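Home help > Laundry > Dryers and airers > Set-up guides

Print this page | E-mail this page

Jomell Talis Condenser Dryer: Set-up Guide
Section 3: Standing the dryer in place and running your first load

By now you should have the Talis out of its box and the packing straps off, and if you have had a cup of tea as well then so much the better. The rest is easier than it looks. Please read the whole section once before you lift anything, and keep the guide somewhere you will find it again (most people seem to favour the drawer with the takeaway menus, and that will do nicely).

Choosing the spot

1. Pick a floor that is firm and level. Floorboards are fine as long as they don't bounce when you walk across them. Thick carpet is not suitable, as the pile can block the vents underneath.

2. Measure the gap. The Talis needs a clear width of 53 cm at the front, and the door opens to the left, so think about anything on that side that might be in its way — a radiator, a bin, a cat flap.

3. Leave a hand's width behind the machine for the plug and lead.

4. Ask a second person to help you carry it. Hold it by the base and never by the door or the control dial.

Note: If you are moving the dryer through from a cold garage or porch, let it stand overnight in its new room before you switch it on.

Levelling the feet

5. Lay a spirit level across the top, first from side to side and then from front to back. The level needs to be happy both ways.

6. Turn each foot by hand to raise or lower that corner. If a foot is stiff, have your helper tip the dryer back a touch while you turn it.

7. Press down on opposite corners. If you feel a rock, however small, go back and adjust again. It is worth being fussy at this stage, as a rocking dryer gets noisier with every month that passes and you will only end up pulling it out again.

8. Tighten the lock nut on each foot once you are satisfied.

CAUTION: Plug the dryer directly into a wall socket. Do not use an extension lead, a timer plug or an adaptor.

Fitting the water tank and filter

9. Slide the empty tank into its slot at the top left until it clicks. The dryer will not start without it, and a good many of the calls to our helpline in Jemport are cured by a firmer push on this part.

10. Open the door and check that the fluff filter is seated in the rim, with the arrow pointing towards you.

11. Wipe round the inside of the drum with a clean, slightly damp cloth. There is often a little dust left over from the factory. Dry it off with a second cloth.

The first run

12. With the drum empty, turn the dial to Warm and let it run for 15 minutes. You may notice a smell of new machine. Open a window if it bothers you; it should be gone after a load or two.

13. Switch off at the dial, open the door, and let the drum cool.

14. Now put in a small load of ordinary cottons such as tea towels or pillowcases. Choose Cupboard Dry and press Start. Save your towels and heavy bedding for another day.

15. When the programme ends, empty the tank and clean the filter. You will want to do both after every load from now on, and it soon becomes a habit.

Note: A display reading "Lu" means the load is uneven. Stop the dryer, open the door, shake everything out and start again. Duvet covers are the usual culprits, as they like to swallow everything else in the drum.

Small things

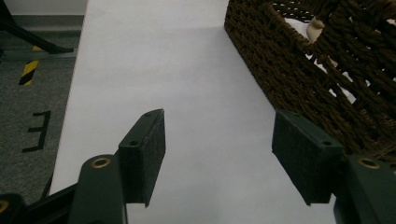
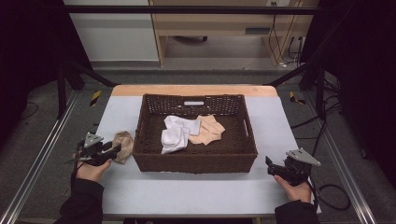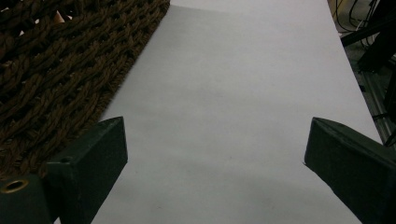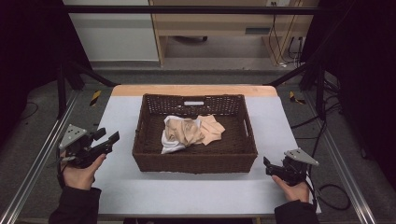
Socks, flannels and hankies dry a good deal faster than the rest of the wash, and they are best taken out early or dried as a load of their own on the Short programme. Unroll them first — a balled-up sock will come out warm on the outside and clammy in the toe. It helps to keep one basket beside the machine for these bits and pieces. A wicker one like the dark brown basket with the lattice rim does very well, and the small white label on the inside gives you the idea of marking yours, should several people in the house be drying at once. Let small items cool before you pair them up and put them away.

CAUTION: Never dry anything that has been in contact with cooking oil, paraffin, wax or cleaning spirit, even if it has been washed since.

If the dryer still isn't behaving after all this, turn to Section 4, Simple Faults, before you ring us.

Filed under: Setting up, Talis range, Tumble dryers

Contact us | Guide last revised 24/03/2018 | © Jomell Home Appliances, Jemport | Back to top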